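## Does the purple one really tell you anything? A grumble about the permanganate clock

Every few years the same practical comes round again with a new cover on it, and this term it's the turn of permanganate and oxalic acid. The Sestau worksheet has reached us by three different routes now, each time with a note saying how well it shows catalysis. I've run it, I've read the sheet twice, and I'm not persuaded it shows what it says it shows.

For anyone who hasn't met it: you take a warm, acidified solution of oxalic acid, add a little potassium permanganate, and wait. The purple hangs about, goes a sort of red-brown, then yellow, then clears. Add a second portion and it clears a good deal faster. The explanation on the sheet is that manganese(II) ions made in the first round catalyse the second, so the reaction speeds itself up. Autocatalysis, tick, move on.

I've no quarrel with the chemistry. Manganese(II) does catalyse the reaction, and has been known to for a very long time. My quarrel is with the idea that a class watching a boiling tube go clear has seen evidence of it.

Consider what else changes between the first portion and the second. If the tube is sitting in a water bath that was still creeping up when you started, the second portion goes into a warmer mixture. The first dose may have been dribbled down the glass and the second squirted in properly. The acid has been partly used up and the volume has grown, both of which ought to slow things down if anything, and the sheet mentions neither. A sharp pupil could put the whole effect down to temperature and the worksheet would have no answer for her.

There is a fix, and it's cheap. Run a second tube with a few drops of manganese(II) sulfate solution added before the permanganate goes in. If manganese(II) is doing the work, the slow start ought to shrink or vanish. Run a third with the same volume of plain water added instead, and a fourth with magnesium sulfate, so that nobody can say it was the sulfate. That makes 4 tubes, all in the same bath, all started from the same syringe. The Sestau sheet asks for one.

The Powell version of the sheet, which is the one most of you will have in the cupboard, does include the manganese sulfate tube. It then spoils things by telling the class in bold type, before they have lit a burner or filled a bath, that it will be faster. I can't think of a surer way to get thirty identical sets of results. One group in our trial run wrote down a time for a tube that was still plainly purple.

### The numbers

The sheet's own specimen results give 192 seconds for the first portion to clear and 10 seconds for the second. Those are handsome figures. They're also far tidier than anything we got at Brullton, where the second portion was always quicker but never by the same margin twice, and where two people looking at one tube could disagree quite badly over when it had stopped being brown.

That matters more than it sounds. The end point is the weak spot in the whole thing. Purple to not-purple is easy enough to call. But the mixture passes through other manganese species on the way, usually put down to manganese(III) oxalate complexes, and these have a colour of their own. Are you timing the loss of permanganate or the loss of everything coloured? The sheet says "until colourless", which is the second, and then talks as if it had measured the first. A colorimeter with a green filter would help. Failing that, a white tile behind the tube and a comparison tube of water beside it, and one person making the call for all of them.

I'd also want to see the claim about oxidation states handled with more care. We are told the manganese goes "from +7 to +2", as though it stepped off one ledge and on to another. It goes down by stages, and those stages are the interesting bit of transition metal chemistry that the practical is supposed to be about. If a pupil leaves the room thinking that 7 becomes 2 in one hop because the half-equation is written that way, we've used up a double lesson teaching them something slightly wrong.

### The Sikalmont kit

Then there's the kit. Sikalmont will sell you the same experiment in a box: solutions made up, syringes, a laminated card, and a promise of "reliable catalysis every time". I'm wary of anything in a chemistry lesson that is reliable every time. The solutions in the set we opened were noticeably more dilute than the old recipe, which makes the end point easier to see and the slow start harder to spot. So you gain at one end and lose at the other, and the card doesn't say so.

The made-up permanganate also had no date on it. Permanganate solutions go off slowly, leaving brown manganese dioxide on the glass, and that solid can catalyse things by itself. If your bottle has a brown ring, filter it through glass wool or make fresh. Don't use filter paper, as permanganate attacks it.

On clearing up, the card says "dispose of as normal". Normal where? Spent mixture that has gone colourless is easy enough to deal with under your local rules. Anything still brown or purple should be reduced first with a little more of the oxalic acid solution. Gloves and paper towels are a separate matter, and they need to go somewhere they won't meet leftover solid permanganate. 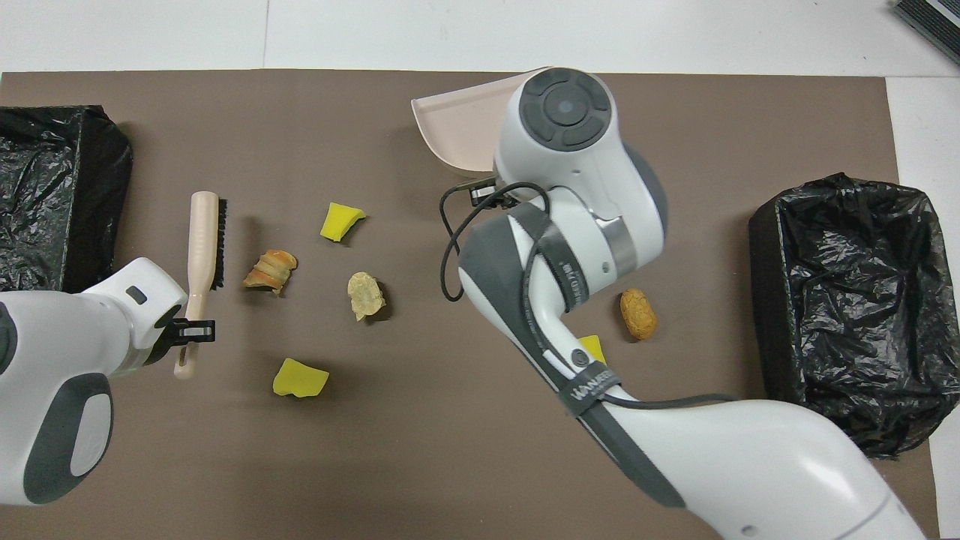 Brullton wrote in after the last issue to say I was being hard on the thing, and that their lower sixth had enjoyed it more than any other practical in the transition metals unit. Their view is that the second portion vanishing so fast is a proper surprise, and that a surprise is worth having even when the controls are thin. They add that they ran it with the manganese sulfate tube and without telling anyone what to expect, and that two groups asked for the magnesium one unprompted.

Well, fine, but that's my experiment and not the one on the sheet. I'd be glad to be shown wrong by a set of raw timings, with the bath temperature written next to each one and the failures left in. Send them before the end of July and I'll print the lot, including any where the first portion beats the second.

Next issue: whether copper(II) really makes a better catalyst than iron(III) in the thiosulfate clock, or whether we've all just copied the same table.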